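Around Town | Food & Home

Agbeko Kitchen Sale Moves Indoors, and the Bowls Are Back

By Yvonne Pearce
Sunday, February 11, 2024

If you have been meaning to replace the chipped stuff in your cupboard (I have, for two years now), the Agbeko kitchenware swap and sale is on again, and this time it is inside the old Wistard building on the corner instead of out in the parking lot. I went by on Friday while they were still getting the tables ready, mostly to be nosy, and came home with a list on the back of my hand.

The idea hasn't changed. You bring in kitchen things you don't use, they give you a paper ticket, and you trade the ticket for something else. No tickets left? Then most pieces go for $5, and the bigger ones are $10. Last year's sale brought in $2,000 for the Plulta after-school cooking classes, which was enough for a new oven and a stack of aprons, and they are hoping to match it.

What I liked best is that somebody finally talked them out of the giant jumble. I love a jumble! But last spring I spent most of a morning digging through pot lids and never did find the one I wanted. The plan now is to set things out in small groups, more like you would in your own kitchen when you're about to make lunch. So a cutting board goes out with a bowl, and cups go near a rack, and you can get an idea of whether the colors would drive you crazy at home.

And the colors are very much my thing this year. Lots of soft pastels on the cups, a mint bowl I have been thinking about ever since, and a cream tray with a winking bear on it that says TAIJI BEAR in the corner. I don't need a bear tray. I asked whether it could be held for me anyway and was told, very nicely, that there are no holds.

The sale runs all day and parking is free behind the Cenow bakery, but please don't block their delivery door, they were good sports about it last time. Drop-off is at the side entrance. They will take plates, bowls, cups, trays, boards, utensils and clean dish towels. They won't take knives without a cover, anything electric, or nonstick pans that have started to flake. Wrap your glasses in newspaper if you can, and take the newspaper home again, or at least put it in the bin by the stairs.

A word about cutting boards, which went first last time. If you are bringing one in, give it a scrub and let it dry standing up before you pack it. A little food-grade mineral oil does wonders for a tired one, too. I did mine at the kitchen sink on Saturday night and it looks better than it has in ages, so now of course I want to keep it.

I'm also told there will be coffee, and a table of cookbooks at the back with a pay-what-you-like jar. My advice is to get there early, bring your own bag, and measure your shelf first. I bought a platter once that has lived on top of the fridge ever since.

The mint bowl is in both of these, with a cutting board close by. 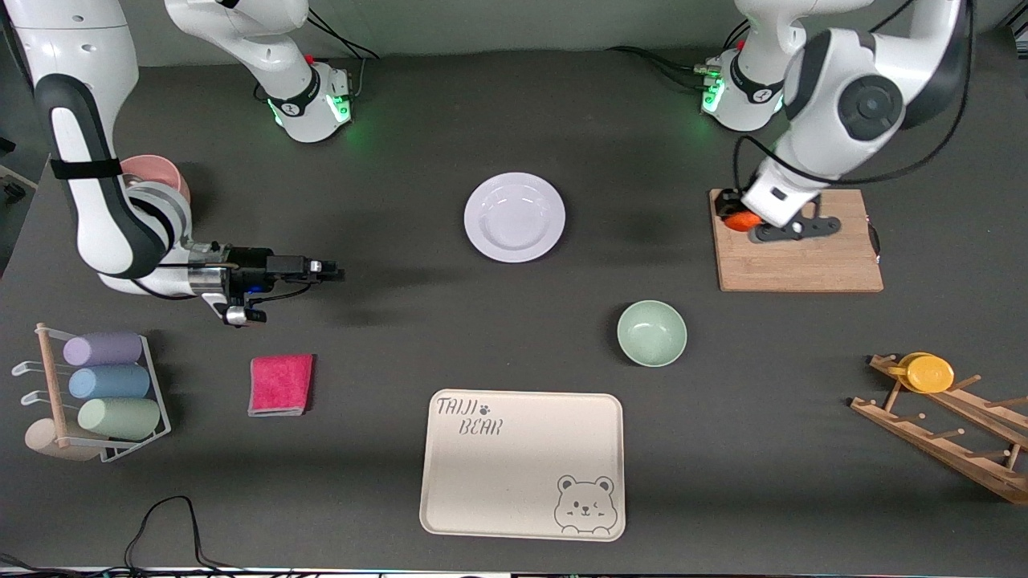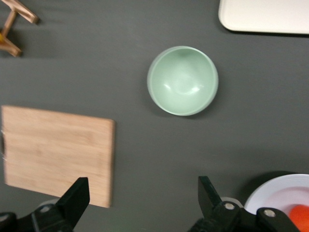 If You Miss This One

There's another swap planned for April, in the same building, and that one will include baking pans and storage jars as well. Leftover tickets from this sale will still be good, so hang on to yours. Anything that isn't claimed goes to the Plulta classes.

Recent in Around Town
Cenow bakery adds a rye loaf on weekends
Where to get your kitchen knives sharpened
Library seed exchange wants your envelopes
Wistard building gets its front steps back
Five soups from readers who hate winter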